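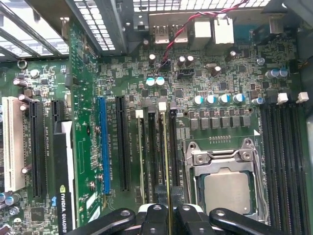
Unit 4: Memory and the Open Workstation

Handout for the practical class. Please read it before the session and bring it with you. It replaces the handout issued last September, which still referred to the old benches.

Module leader: Merike Rätsep
Practical classes: Iestyn Vaughan and Ffion Parri
Stores and tools: Alun Bowen

4.1 Purpose of the unit

By the end of this unit students should be able to open a desktop computer, name the principal parts of the main board, and remove and refit a memory module without damage to the module, the slot or themselves. Students will also keep a written record good enough for another person to repeat the work from it. The record carries as many marks as the handling.

The unit follows on from Unit 3 (power supplies and safe isolation). Students who missed the isolation check in Unit 3 must complete it with Alun Bowen before they may take part.

4.2 Parts to be known by sight

Processor socket. The processor sits in a metal socket and is held down by a retention frame. What one sees from above is the heat spreader, a smooth metal cap; the processor itself is beneath it. Metal levers run along the sides of the socket. They are not to be lifted in this unit. Processor removal belongs to Unit 6, and a socket with bent contacts is normally the end of the board.

Memory slots. These are the long, narrow slots standing parallel to one another. On the class board they lie on both sides of the processor, and the modules stand on edge in them. A board of this layout must be filled in a set order, which is given in the maker's manual. Do not guess it from the position of the modules already fitted, as an earlier group may have put them back wrongly.

Latches. Each latch grips the end of a module. Some boards have a moving latch at both ends of the slot and others at one end only; look before pressing. The colour of a latch often helps to tell one set of slots from another, but there is no common rule between makers and students should not rely on one.

Inductors and capacitors. The square grey blocks in a row above the socket are inductors. The small cylinders further up are capacitors. Both kinds of part help to supply the processor with a steady voltage. Capacitors stand on thin legs and must not be used as a handhold or a rest for tools.

Orientation marks. A small triangle printed on the board near a corner of the socket is a guide to which way round the processor goes. Sketch its position in the record even though the processor will not be moved.

4.3 Preparing the bench

The case is laid on its side so that the board faces upwards. Clear the bench of drinks, bags and loose paper. Put on the wrist strap and clip it to bare metal on the chassis -- painted metal will not do. Bench mats are by Skumar and the tool rolls by Zatberg; each has a bench number, and both go back to the same bench at the end.

Removed parts are placed in the Caldeira tray, in the order in which they come out, starting from the left. Screws go in the lidded pot. A module is never laid directly on the mat with its contacts down.

4.4 Removing and refitting a module

1. Confirm that the mains lead has been disconnected and that the isolation tag is on the case.

2. Write down which slot the module occupies. Copy any lettering printed beside the slot.

3. Open the latch or latches fully. The module may rise a little as they open.

4. Hold the module by its two short edges and draw it straight up. Rocking it from side to side strains the slot.

5. Read the label, enter the details in the record and place the module in the tray.

6. To refit, match the notch in the module to the key in the slot. If the two do not meet, turn the module round. It should never be forced.

7. Press down evenly until the latch closes. Ask a member of staff to check the seating before the case is shut.

4.5 The rest of the case

Students should also be able to find their way around the chassis. The following may all be looked for without removing anything further.

The rear ports are fixed along the back edge of the board, so their positions show which side of the case is the rear. Blue connectors can be picked out among them at once. Perforated metal, as found beside these ports, lets air pass through the case while keeping fingers and larger objects out.

Cables are to be left in their present runs. Where a bundle passes between the case wall and the board, note the route before touching it. A cable moved and not put back may foul the side panel, or press on a module and work it out of its slot.

Labels on the inner wall are part of the record. Regulatory labels carry certification symbols and warning marks; students should learn what the common ones mean from the sheet in the Skanlow binder. Barcode stickers must not be peeled, marked or covered.

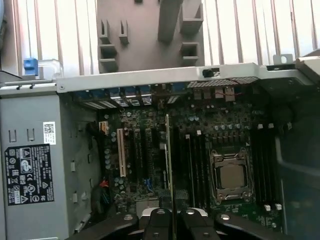 May I use my own screwdriver in the practical class?

Only if Alun Bowen has looked at it beforehand. Tools with magnetic tips are accepted, but worn or chipped tips are not, and the tool must be shown to him at the stores hatch before the class begins.

4.6 The written record

The record should not exceed 500 words, not counting sketches and tables. It must give the bench number, the slots used, the details read from each module, and any fault noticed. Faults are to be reported whether or not the student caused them; no marks are lost for reporting damage.

Records are handed in to Nest Cadwaladr in Room 614 by 4 p.m. on the day of the class.

4.7 Marks

The unit is marked out of 60, shared equally between handling and record. Students who score fewer than half the marks for handling will be offered a second attempt with Ffion Parri.

Reading for Unit 5: the chapter on storage drives in the course book, together with the notes on cable types.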